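What I learned from asking the same thing in different words

For a long time I wanted to write down what we did this winter, and now the report is finished and I have a free evening, so I will try. It will be a bit technical, but I will keep the formulas out of it. My colleague Dalibor Skála already made one internal document full of formulas and it is good, only nobody outside of our group can open it.

The question was simple. We have a policy, meaning a neural network which takes camera pictures and one sentence of text and gives out arm movements. We call it Clolelix. It was trained from demonstrations, where a person moves the arm by remote control and the computer records everything. Each demonstration has a sentence attached to it, for example "put the purple cube on the blue plate". After the training you type a sentence and the arm does something. Our question was how much of this something comes from the sentence, and how much comes from the picture alone.

This may look like a strange question. If the arm puts the right cube on the right plate, then it understood the sentence, no? I thought so too in July, when I joined the project. But in many of our recordings the layout of the table almost tells you the task. If there is one cube and one plate, the sentence is not needed at all. The network is lazy in the way all networks are lazy, and if it can reach a low error without reading, it will not read.

So the test we needed was a table where the picture does not give away the answer. We use two cubes and two plates. This gives four possible tasks for every layout: either cube on either plate. The layout is the same for all four, and only the sentence changes. I did not invent this idea, many groups do some version of it. What we added is the paraphrase part, which I explain below.

The choice of colors took more discussion than I want to admit. At first we had strong colors, red and green and so on, and the results were very nice. Then Tatiana Kratochvíl asked in the weekly meeting whether we are testing language or testing a color sensor. She proposed that a name of an object should be a little bit difficult. We went to softer colors, where two objects on the table can be close to each other, like purple and lavender. A person has no problem with the sentence "put the purple cube on the lavender plate". For the network it is much harder than I expected.
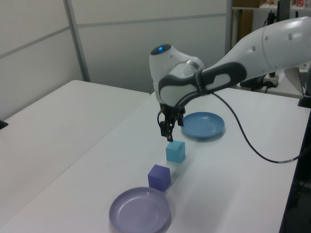 Gripper over the cyan cube, with the purple cube and the two plates on the table.

The procedure for one trial is like this. We place the objects according to a printed layout. We type the sentence. The arm starts from its home position and has a limited time. We write down three things separately: which object it went to first, whether it grasped it, and where it put it down. In my opinion this separation is the most useful decision of the whole project. If you record only success and failure, then a bad grasp and a wrong choice look the same in the table, and they are completely different problems. A bad grasp tells me about the hand. A wrong choice tells me about the language.

In the paraphrase part, every task has 14 different sentences. Some are close to the training sentences. Some change the verb: "move", "place", "set down". Some turn the order around: "on the blue plate, put the purple cube". And some describe the object differently: "the light blue block" for the cyan cube. Prasert Paisan wrote most of them, and he made a good rule that each sentence must be something a person would say at a kitchen table. I had written a few which were correct but which nobody would say, and he crossed them out. As a person who learned English from books, I was a little sad about it, but he was right.

Altogether we kept 171 trials for the analysis. The training set for this version had around 700 demonstrations. I know these are small numbers compared to what the big laboratories publish. Our group has one arm for this, and somebody must put the cubes back every time.

Now the results.

With the sentences from training, the arm went to the correct cube nearly always. This part was boring, and I was glad it was boring. When we changed only the verb, there was almost no difference. It seems that the network treats the verb as decoration, and this makes sense, because in our data the verb never decides anything. There is no task where "move" means something else than "put".

The turned order was the first surprise. When the plate is named at the beginning of the sentence, the arm often still took the correct cube, but then put it on the wrong plate. My first explanation was that it forgets the beginning of the sentence. Dalibor did not like this explanation, and he made a check with sentences where the plate is first but some harmless words are added in front, like "please" or "now". The errors became fewer. If forgetting was the reason, this should make it worse. So I do not have a good explanation today. I prefer to write that than to invent one.

The second surprise was purple and lavender. I expected confusion between the two words, and there was some. What I did not expect was that it goes mostly in one direction. When the sentence said the lavender plate, the arm sometimes went and stayed above the purple cube. When the sentence said the purple cube, it almost never went to the plate. We looked into the training sentences and found that "purple" is there very often and "lavender" is rare. So probably the rare word borrowed its meaning from the common one. It is a simple reason, and we could have found it before any trial if we had counted the words first. Next time we will count the words first.

Then there is the hesitation. In some trials the arm comes down close above one cube, stops, and goes to the other one. On the success sheet such a trial is a success. But if you stand next to it, you see that it was close to being wrong. Kamil Lukáč proposed to measure it, and now for each trial we compute how much the path bends away from the straight way to the final object. The hesitation grows with the distance of the sentence from the training sentences, even in the trials which end well. For me this is the best result in the report. It means you can see the problem coming before the success rate starts to fall.

We also tried one cheap correction. We took the existing demonstrations and rewrote their sentences, so that each recording had 8 versions of text in place of one. No new robot work was needed, only typing and checking. After training again, the turned order was clearly better and the hesitation was smaller. The lavender problem stayed almost the same. I think rewriting text helps with the grammar, but it cannot help if the network did not see enough examples of the thing itself.

There are some weak points which I want to say openly. All layouts were on the same table with the same light. The person who placed the objects knew the sentence, and this is not ideal, because one can place a cube a little bit nicer without wanting to. The soft cubes are also very forgiving for the gripper, so our grasping numbers are surely too optimistic for harder objects. And all sentences were in English, written by people for whom English is mostly not the first language. Maybe a native speaker would say everything differently and our arm would go to the wrong plate!

The next step is to have one person who sets the table and a different person who types the sentence - Vojtěch Charvát is preparing the new sheets for it. We also want to add relations, like "the cube closer to the plate", where color does not help at all. I tried three such sentences after the last session, only for curiosity. The arm took the purple cube every time. One time this was the correct answer.

If you do similar tests and you have an idea about the turned order, please write to me. I still think about it on the tram.

Recent posts
Counting words before counting successes
Why I record the first object and the last object separately
Notes on calibration after moving the table
Reading list, February 2026
My first remote control session with the arm
Foam, wood or plastic? Choosing cubes for a test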